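Kornlow Room 118 — Bench and Bin Checklist, August

1. Bottles. Yellow bottle: check cap and strap for cracks where the strap meets the lid. Comment: strap flexes at a thin point — recheck monthly. 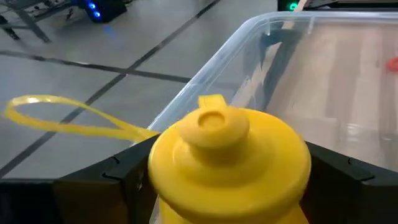 Plollano asked whether a torn strap alone is a fail. It is; tag the bottle and replace it.

2. Clear bin. Corners and rim free of splits. Bottles upright, cloth kept in the bin. Pass.

3. Trays. Two teal trays, in front of the bin. Rings should stay in the trays; several lie loose on the table. 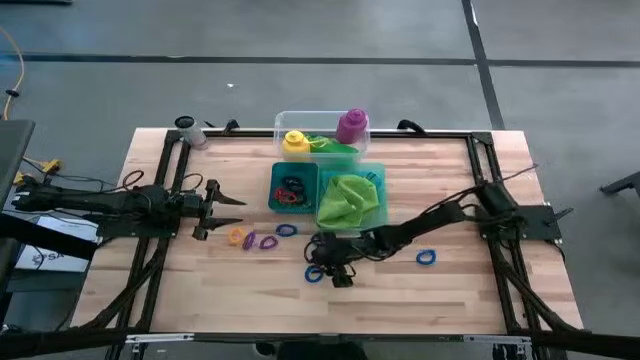 Per Espiritu, cloths should come out before the bin is wiped. Added to item 2.

Comments (2)

rutside_bench: Is form 3556 still the right one?

tk75: Yes, same form.

We use cookies to remember your settings. Accept

© Rutside — Contact — Back to top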